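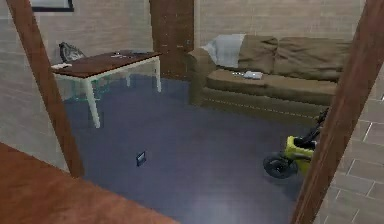 Liên Tăng wrote to me that her doorway squeaks every single morning, right where the hall floor meets the living room floor, and could she please fix it without pulling up any boards. Yes, Liên, you can! I've been quieting floors at our old place in Erville for years now, and the doorway is nearly always where I start, so let me tell you how I go about it.

First, find the squeak. Take your shoes off and walk slowly back and forth, heel and then toe, while somebody else kneels down and listens (my nephew is very good at this, and he works for cookies). Mark each noisy spot with a bit of painter's tape. Do this in the evening when the house is quiet - you'll hear a lot more.

Next, try powder. Sprinkle plain talcum powder along the seams between the boards, cover it with an old towel, and walk on it for a few minutes so it works its way down. Wipe up the extra with a barely damp cloth. Powder makes a smooth floor slippery, so keep the kids out until you've wiped it all.

If it still squeaks, you'll need a screw or two. Find the joist, drill a small pilot hole through the board and drive in a trim-head screw at a slight angle until the board stops moving. Stop there, please, as going further can split the wood. Fill the hole with matching wood putty, let it dry overnight, and sand it lightly with the grain.

Tile next to the doorway is a different matter. Leave the screws alone on that side and check the transition strip, which may only want a fresh bead of flexible adhesive underneath. Press it down, set some heavy books on top and leave it until the next day. I did ours in March with a stack of old cookbooks, and it hasn't made a peep.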